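Keravham Home Forum
Search the forum Enter keywords Go
Home | New Posts | Decorating | Floors | Members | Log In

Decorating > Walls and Wallpaper

Damask in a small room, will I regret it?

gunnel_h
We have a half bath off the hallway with no window. Right now it's builder beige. I want to do a pink damask on all the walls, floor to ceiling, and keep the gray floor we have. My sister says a big pattern in a room that small will feel like being inside a gift box. The paper I like is $92 a roll and I'd need 8 rolls with the repeat, so I don't want to get this wrong. Has anyone lived with something like this for more than a year?

zonalero_dad
I would not. We did a large floral in ours in November and I was tired of it before spring. Every seam is right at eye level when you're sitting down. If you have to have it, do one wall and paint the others a color pulled from the background.

SuBinM
Disagree with zonalero_dad. One wall in a tiny room looks like you ran out of paper. Small rooms are where you can get away with a big pattern, you're only in there for a few minutes. What matters more is the contrast. Cream on soft pink is a lot calmer than white on red, even with the same size pattern.

zdenka.s
Second that. Also think about the floor. A busy paper over a busy floor can work if one of them is gray. Pink damask and gray marble pattern together, for reference:

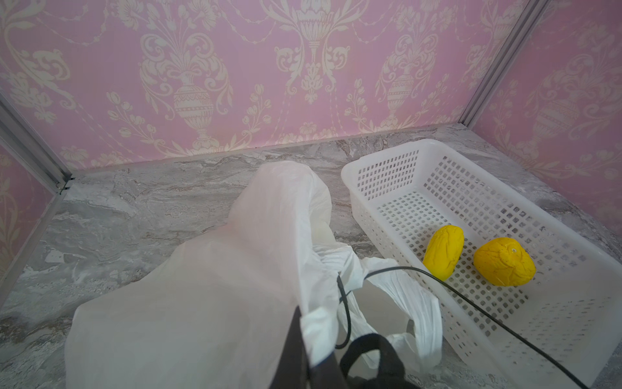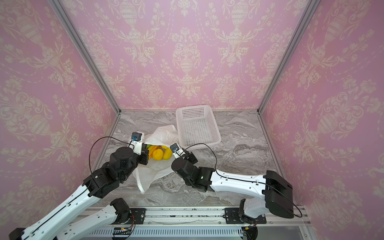 Get the biggest sample they'll send you and tape it up with the light on, because there's no window in there. Pink goes peach under a warm bulb. I had to change two bulbs in my hallway before the paper looked like what I ordered. And leave it up for a week before you decide.

gunnel_h
Thanks, all. I hadn't thought about the bulbs. The fixture in there is pretty yellow. Does anybody know if I need to prime over the beige? It's a semi-gloss, I think.

mkmaeng
Yes, prime. Sand it lightly first, wipe it down, then use a primer made for wallpaper. I skipped it once over semi-gloss and the paper slid around while I was hanging it and then lifted at the seams a couple of months later. A gallon is more than you need for a half bath, but the quart may not cover two coats.

zonalero_dad
Priming also helps when you take it down. Ask me how my Saturday went.

SuBinM
Yours came off because you hated it, not because of the primer.

zonalero_dad
Fair. I still say eight rolls is a lot of money to find out. That's $736 before paste. Mine came to $741 with everything and it's in the trash now.

SuBinM
Then get a quote before you decide. A guy in my building paid $2,575 for a dining room and hallway with the paper included, so a half bath shouldn't be anywhere near that.

zdenka.s
If you hang it yourself, start behind the door and plan for the mismatch to land over it. With a damask the eye goes to the middle of the motif, so center one on the wall you face when you walk in — mine is over the sink — and work out from there. Buy every roll at once and check that the run numbers match. I had one roll from a different run and the background was a shade darker. I used it inside a closet.

mkmaeng
I'd start in a corner and not bother centering. In a half bath the mirror covers most of that wall anyway.

gunnel_h
The mirror is small, so I'll probably center it. Ordered two samples tonight, the pink and a gray one from Bae to keep my sister happy. I'll post when they're up.

Related threads
Paste the wall or paste the paper?
Wallpaper behind a toilet tank, how did you cut it
Gray floor, what trim color?
Godico primer over old semi-gloss
Removing vinyl wallpaper from bare drywall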